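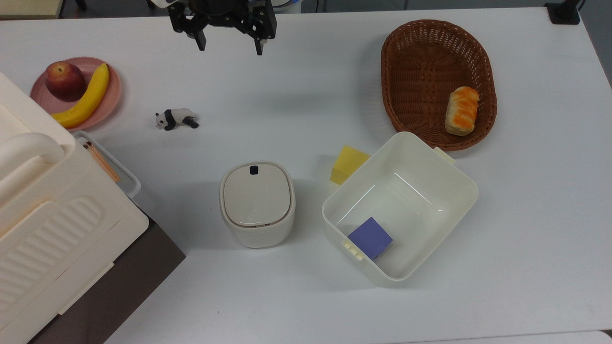 Grip fault on the Seseck cell

The tabletop cell was stopped in March after the gripper began releasing objects early. Over 207 pick attempts, the controller logged 27 drops, most of them with the foam cubes. Hard items were less affected.

The cause was a drifting zero offset in the finger encoder. The Clatis driver read the fingers as closed before they had reached holding force, and the arm lifted anyway. No one was near the table - the fault is still being treated as a safety matter.

Younis has supplied a patch that re-zeros the fingers every 100 cycles. Until it is signed off, lift speed stays capped and the Pirka logger must be running.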